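Chapter 7
Finding the Part Before You Touch It

If you have worked your way through the first six chapters, you now have a planner that can get an arm from one side of a bench to the other without bumping into anything, and you may be feeling pretty pleased with yourself. Good! Enjoy it for a page or so, for in this chapter the planner is going to need help. It has been living in a world where every object sits exactly where the model says it does, and we are about to take that comfort away.

Our running project from here on is the Oddale bench at Storkstead, where old desktop computers are taken apart for their pieces. The software is called Akpalu, and its job sounds simple when you say it out loud: look inside the case, work out where the processor is and which way the board is turned, and hand the planner a safe place to go. The first version did this by matching a stored picture of the board, and it was lovely as long as the lamp stayed put and the case went down square (which, as anybody who has ever set a heavy box on a table can tell you, it won't).

What we will build instead is a pose estimator that leans on several landmarks at once. A processor makes a fine landmark, being square and plain, but a square looks the same after a quarter turn, so by itself it can't tell you which way is up. Add the mounting holes around the socket and the long memory slots on one side, and the puzzle settles down nicely. You will train on 2,000 labeled views, and I'd ask you to hold back a few of the ugly ones, the tilted boards and the bright lamps, for testing.

Glare deserves a word of its own. A shiny patch can wipe out a whole corner of the board, and a detector that must see every landmark will simply give up. Ours will be asked to give a pose from any 3 landmarks it trusts, along with a number saying how much it trusts them, and the planner will learn to slow down when that number drops.
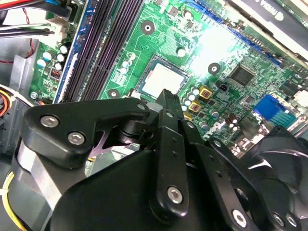

Amerley Opoku read a draft of these pages and wrote back that I was being too kind to the trust number. In her view a score means very little until it has been checked against measured error, and at Meduleck she had seen an estimator report high trust on boards it had turned by a full quarter. She asked that readers plot one against the other before they let the planner use either. I have moved that exercise up to Section 7.2, ahead of the planner work, and you will want your landmark labels from Section 7.1 saved where you can find them.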